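Posted February 15, 2024
By the Horkville corridor study author

4.2 What the walls are doing

I went into this part of the study expecting to write about signs. Signs are what everyone writes about when they write about finding your way in a building, and I had a whole folder of them ready. But the more corridors I walked at Horkville and Utley, the more I kept stopping at the plain bits of wall with doors and cabinets let into them (the bits you stroll past every day and couldn't describe if you were paid to!). So this section is about those.

I logged 114 wall fittings in all, over 15 corridors, and sorted them by a very simple question: does it want to be noticed? A fire cabinet does. It gets glass, metal edging, a bit of red if you're lucky, and a sticker. A service door mostly doesn't. It's painted like the wall and kept shut, and the only part with any colour may well be the lock. Put the two side by side, as builders love to do, and you get a loud neighbour and a quiet one sharing a few feet of wall. Figure 3 is my favourite pair of the lot.
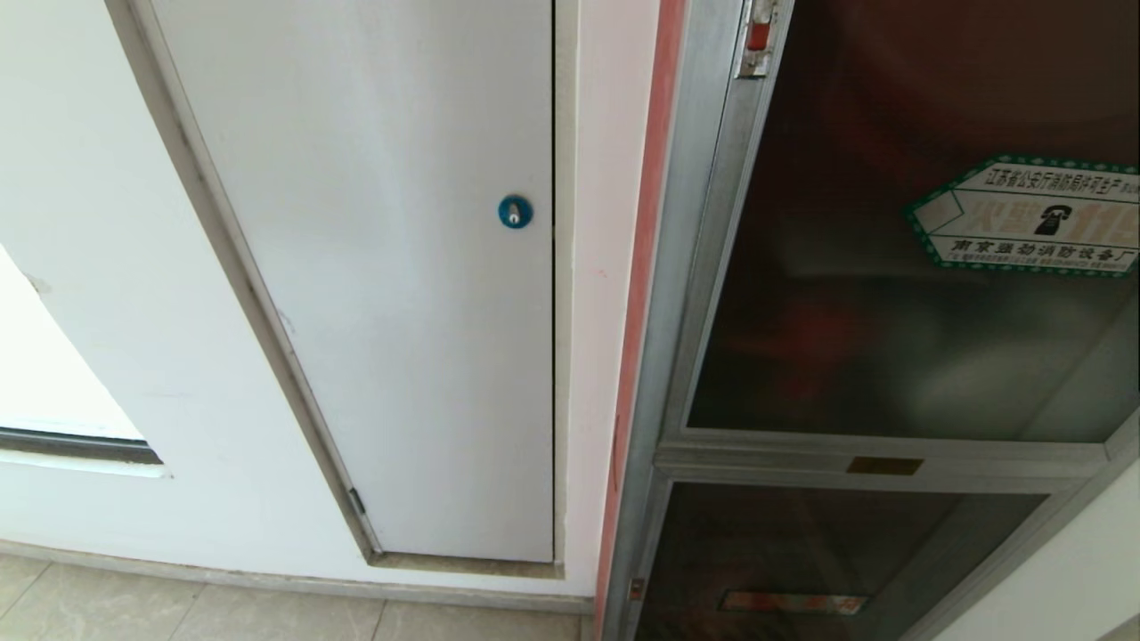

Figure 3. White access door with a round blue lock, beside a glass-fronted fire cabinet in a brushed silver surround.

Ruangrit, who read an early draft, wrote back that I was being too kind to the cabinets, and that dark glass defeats the whole purpose, as a person in a hurry wants to see a hose and know it's a hose. The quiet door, on the other hand, was doing its job perfectly well and I should leave it alone.

I've thought about that a good deal and I half agree. Tinted glass does make it hard to tell what's inside, and in my notes I've written "can't quite see in" far more often than I'd like. Still, I'd argue the cabinet as a whole does the shouting, and the red-orange strip next to this one helps a lot. You'd spot that from the far end of a corridor even if you had no idea what it was for.

Where I don't agree is the door. I used to think blending in was harmless, but I asked 10 people at Utley to point me to the nearest service door from memory and most of them simply waved an arm. The blue lock is a lovely accident here. It's tiny, yet my eye goes to it before it goes to the door, and I began looking for coloured locks everywhere after that. Whether a slightly bigger splash of colour would help people remember is something I come back to in section 5.

Related items
Flondport stairwells: a second look at handrails
Skirting boards and scuff marks, July notes
Counting ceiling tiles: 3,000 and still going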